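What the Glaze Gives Up: Larasati Mangundap on Testing Tableware

By Ruxandra Chiriac
May

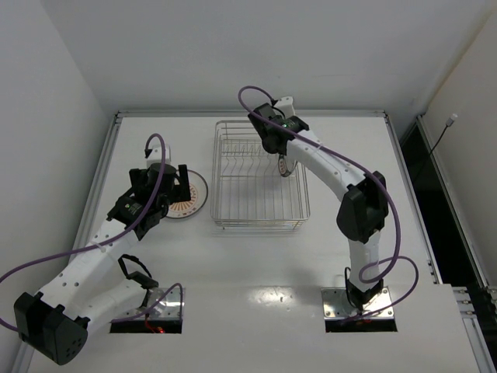

Vol. 3, p. 205

Larasati Mangundap has tested glazed ceramics at the Purwood laboratory in Grenddale since 2000. Her bench work concerns one question: how much lead and cadmium a finished glaze releases into food under ordinary use.

The standard approach is a leach test. A piece is washed, rinsed and filled with dilute acetic acid, then left covered in the dark for 24 hours. The liquid is drawn off and measured. "The acid is a stand-in for tomato sauce or vinegar," Mangundap said. "It is a hard day for the plate, but a realistic one."

Flat plates are awkward. The method assumes a vessel that holds liquid, and a plate with almost no well holds very little. The result is then reported by surface area, in milligrams per square decimeter, and an error in measuring the wetted area goes straight into the final figure. "I have seen two labs disagree on the same batch, and it came down to how they measured the rim."

Decoration matters more than most buyers assume. Color laid under the glaze is sealed beneath a layer of glass. Color laid over it is fired a second time at a lower temperature and stays exposed. Mangundap described a run of 200 overglaze plates submitted by Vasić, a small pottery in Pestthorpe, in which the first samples passed and later ones did not. The kiln was the cause. One shelf had been firing cool, and the enamel there had not fully matured.

"The potter had done nothing careless," she said. "The thermocouple was at the top and the problem was at the bottom." Vasić moved the probe, added witness cones on each shelf and resubmitted. The second set passed.

She is less confident on the subject of wear. A leach test is run on new ware, and repeated washing in alkaline detergent can dull an overglaze and open it up. Her laboratory now runs some pieces through a long wash sequence before leaching them, although customers rarely ask for it – the extra time adds cost, and no rule they sell under requires it.

On older plates at home, she was brief. Chalky or worn decoration is a reason to stop eating from a piece. Swab kits sold to the public will find a gross problem, but she does not treat a clean swab as a pass.

Asked what she would change in the method, Mangundap named temperature control. Release rises as the room gets warmer, and the permitted range is wide enough to show up in the numbers. "Two degrees is a lot," she said. "I would write that part again."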